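Clearing the Kitchen: What Goes Where and Why It Never Stays There
Household Studies project report by Endang Chong and Khairul Hutapea
30 July 2019

Our project began with a fairly humble question: why does a shared kitchen get messy again so quickly after everybody has pitched in to tidy it? Melati Pangaribuan, our supervisor, suggested we stop theorising and spend some proper time in one (good advice, and we got a cup of tea out of it too).

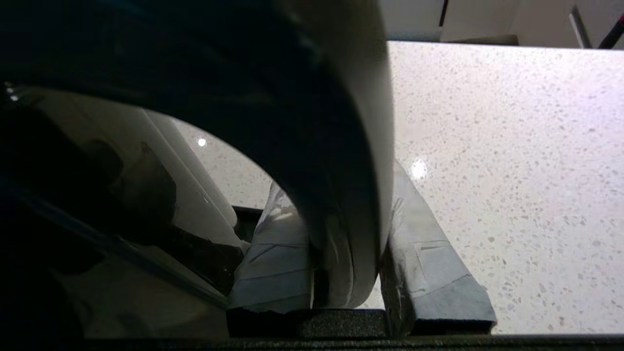
We kept a log over nine days and ended up with 144 entries, each one a thing put down somewhere other than its usual home. Keys, mail, half a packet of biscuits - you name it. We'd expected the sink to be the trouble spot, but 72 of those entries belonged to the counter, exactly half, and we were both rather chuffed to have such a clear result so early on.

The counter is a lovely big one, off-white with fine speckles and room for chairs under the overhang, and I think that's the heart of the matter. A generous surface invites you to put things on it, and people sit down, chat and wander off again. 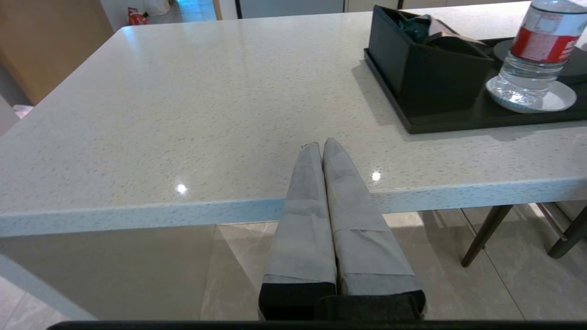
Khairul tried a small labelled tray for the odds and ends, which helped with the keys and did nothing at all for the mail. We also shifted the rubbish and recycling closer to the chairs, and that made a bigger difference than we'd dared hope!

Recycling deserves a section of its own. Clear plastic bottles and scrunched-up paper tend to travel together, and sorting them takes a bit more patience than most of us have after tea.

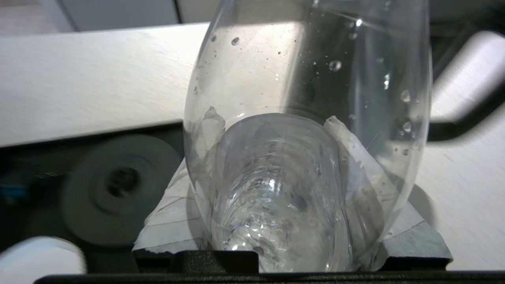

Next time we'd like to run the log again in October, when everyone is busier, and ask each person to fill in their own entries. Our warm thanks to Melati, and to Hakim Santoso for reading two very long drafts.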